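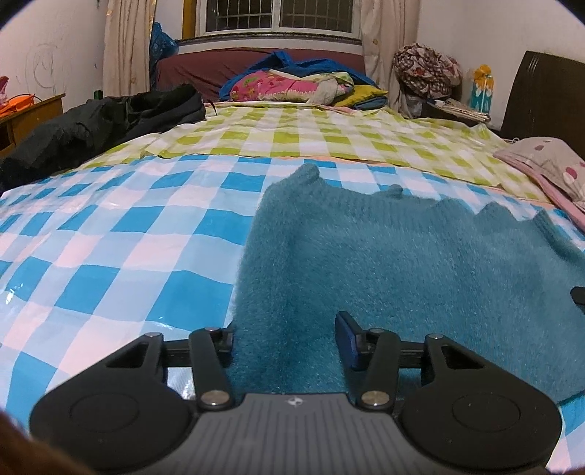

Gallery / Bedrooms and Bedding

The Big Winter Clothes Sort at Osinton

Dec 30, 2024

Right, the last gallery of the year, and it's one of my favourite jobs in the whole house! Every winter I drag the woollies out of wherever they have been hiding, get them on to the bed where I can see them, and decide what stays in the wardrobe, what needs mending and what goes into the bag for the Chmielewska shop. It takes most of an afternoon and I love it. There is tea, there is a radio, and by the end I always find something I had completely forgotten about.

I only have one picture up so far, so the introduction has ended up longer than the gallery. More will follow when the rest of the house has been turned out. In the meantime I've put my notes underneath, bit by bit, for anyone who fancies doing the same with their own jumpers.

The teal jumper on the checks

Look at that colour! A properly fuzzy teal sweater, lying on blue and white checks, and I don't think I have ever seen the two look better together. It has that mohair sort of fluff that catches on everything and makes you want to pick it up straight away. A knit like this never lies perfectly smooth, it goes up into little bumps and peaks wherever it bunches, and I have stopped fighting it.

This one is a definite keeper. I wear it from the first cold morning right through until May, usually over a cotton shirt because the fluff tickles my neck.

The black jacket

Still in a crumple on the left, strap dangling, waiting its turn. Jackets are my slow ones. Every pocket has to be emptied (bus tickets, a pencil, once a whole packet of mints) and then I check the lining along the arms, where mine always go first. I like to give a jacket a good shake out of the back door before it goes on a hanger, and I do up the fastenings so that it keeps its shape.

Checked sheets, blue and green

I adore these. Blue checks on the near part of the bed and lime green checks beyond, both plastic, the blue one gloriously shiny. It has little pinkish squares in among the pale ones, and when there is some light about it comes up in bright streaks. I bought my first length of checked plastic from the market at Nometton, 80 pence off the end of a roll, and I've been a convert ever since.

They are brilliant for sorting. Fluff wipes off with a damp cloth, you can slide a heavy pile from one side to the other without dragging the bedding along with it, and anything small and dark shows up beautifully against the squares. Buttons especially! The seam where the two meet does wrinkle a bit, and I flatten it with my hand every now and then, and off it goes again.

The pile at the head of the bed

Everything soft gets shoved up to the top end while I work. There's a blue blanket folded over, the pink floral quilt with its green and yellow print, a folded patterned cloth in pale green and white, and a yellow-green pillow with a blue edge tucked in underneath. I know some people like their bedding to match. I can't think of anything duller! The floral quilt cheers me up every single night and it can sit next to whatever it likes.

If you are folding a quilt this thick, go in thirds lengthways first and then in half, and leave it loose. Squash it flat and the filling goes lumpy.

The maroon headboard

Such a good, deep colour, and a fabric one, so you can lean back on it with a book. I go over mine with the soft brush on the vacuum cleaner, top to bottom, and then once along the top edge where the dust likes to settle. Maroon hides a lot, but it doesn't hide pale fluff, so I leave the brushing until all the knitwear has gone back in the wardrobe.

Curtains and window

Cream curtains with a gold pattern, one each side of the white window frames. The gold is what makes them for me. Behind the bars and the glass there's nothing to do but let the daylight in, and a bed under a window is the best sorting table anybody could ask for. You really can tell navy from black, which I have never once managed under a ceiling bulb.

I'm also very fond of the sill moulding with its patterned band. It's the kind of thing you stop noticing after a week of living with it, and then you go round with a duster and think, oh, that's lovely. An old dry paintbrush gets into the pattern far better than a cloth does.

A few notes on fluffy knits

I had a good few messages after the last gallery asking how I wash mine, so, quickly:

Cool water in the basin, a small capful of wool wash, and no rubbing. Press it down, let it sit for 4 minutes, press again, rinse. Roll it up in a towel and lean on the towel. Then dry it flat, well away from the radiator, and turn it over when the top side feels dry.

My kitchen scales had the last one at 341 grams dry and 830 straight out of the rinse, which tells you why you should never, ever hang one up by the shoulders!

For bobbles I use the little comb from Rurkinier, in short strokes and all in one direction. Be gentle with mohair types, as they are meant to be fuzzy and it's very easy to get carried away.

Next up in this section: scarves and hats, then the linen cupboard, which is in a terrible state and which I am looking forward to enormously.

Filed under: bedrooms, knitwear, winter sorting, quilts and blankets

Previous gallery: The Hall Cupboard
Back to all galleries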